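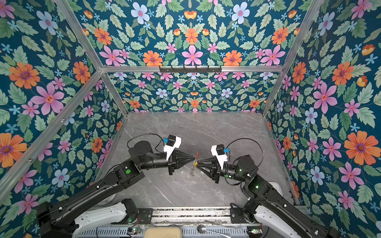
Cómo limpiar y guardar los mandos de la consola
26 de febrero de 2018

Un mando que se usa a diario acumula grasa en las juntas y pelusa debajo de los sticks. Con una limpieza al mes suele bastar.

Apaga el mando y desconéctalo. Si lleva pilas, sácalas.

Humedece un paño de microfibra con alcohol isopropílico y pásalo por la carcasa. El paño no debe gotear. No uses limpiacristales ni toallitas con lejía, que dejan mate el plástico.

Para la ranura que une las dos mitades va bien un palillo de madera, con la punta un poco roma. Pásalo en seco y retira lo que salga con un cepillo de dientes viejo.

Los sticks se limpian con un bastoncillo apenas húmedo, girándolos despacio para llegar a todo el borde. Deja secar diez minutos antes de encender.

Si un botón se queda pegado, púlsalo 40 veces seguidas después de pasar el bastoncillo por el contorno. Si sigue igual, toca abrir, y conviene mirar antes si queda garantía.

Los cables, enrollados en círculos amplios y sujetos con velcro. Alrededor del mando se acaban partiendo por el conector.

Para guardarlos, un cajón seco y lejos del radiador. Nosotros usamos los separadores de Ditix, que caben en un cajón de cocina normal, aunque una caja de zapatos con dos cartones cruzados hace el mismo servicio. Los que no vayas a usar en meses, con la batería a media carga.

En marzo: cómo quitar el polvo a la consola sin desmontarla.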